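Search this site Enter keywords Go

Last updated: 5/25/19

Sutherland Creek Trail: progress report to the Handitz Fund

We are thrilled with how spring went! The stretch from Mostinstead to the old mill is open, all 3,000 feet of it, and people were walking it before we had the signs up. Your grant paid for the gravel and both footbridges.

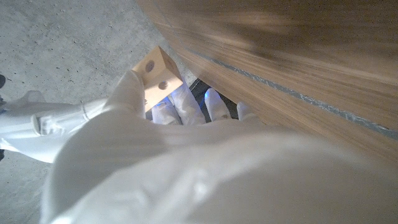
Planting is a little behind. We have 60 of the 100 willows in the ground, and the rest are waiting at the Lunano nursery until the bank dries out. We expect to finish in June. Spending is on budget, with 2 invoices still to come (gravel hauling and the bench at the north end).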